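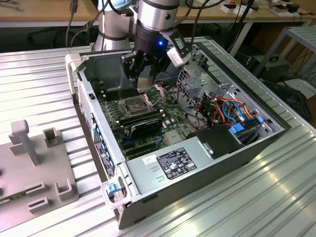

Feb 3, 2020

My daughter joined the scouts in the fall, and since then I am learning many new words. Den, pack, troop, derby. Where I grew up we had only a football club and a church choir, so for me everything is new.

Last weekend was her first winter camp, at a place called Dosero, two hours north of our town. Parents were allowed to stay, and I stayed. I slept very badly. The cabin has one stove, and someone must wake up to feed it. I took the turn at four in the morning together with Othmane Soliman, the father of a boy in her group. We drank tea and spoke in low voices about our first jobs until the others woke up.

On the second day the children walked around the lake with their leader, Aaliyah Turcotte. She gave each of them a map and let them choose the way, even when they chose wrong. I found this difficult to watch! My daughter came back with mud up to her knees and told me the whole walk twice.

Now the group is selling soup mix to pay for the summer trip. They need some 700 dollars more. I have already bought too much of the lentil one, and my husband asks me every evening if there is anything else to eat.

The next meeting is at the end of February. I promised to teach the knots, so I have to learn them first. The bowline I can do. The sheet bend still falls apart in my hands.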